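Home | News | Trends | Video | Sport | Weather

Pier bow joke spreads after Brornport debate
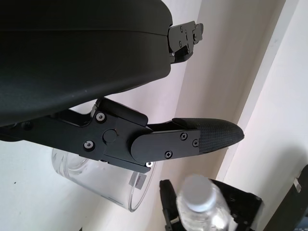 BRORNPORT, December

A stiff bow made by a council candidate at the end of a televised debate has become the latest thing for people to copy and post online.

Mahfuz Nanayakkara, who is standing in the Wonau ward, bowed to the wrong side of the hall and stayed down while the moderator thanked the audience. By 10 the next morning a page collecting copies of the pose had 262 pictures on it, most of them taken on the town pier.

The rules are simple. You face away from whoever is speaking, bend from the waist and hold it until they stop. It is being called "doing a Wonau".

Nanayakkara said he had been looking at the wrong camera and had seen a few of the pictures. He posted two of his own, one from the bus station.

The Janjua café is offering a free tea to anyone who bows at the till. It expects to give away around 300 before the vote.

Print this story | E-mail this story

RELATED
Wonau candidates clash over parking
Russka dance craze reaches schools
Debate: the main points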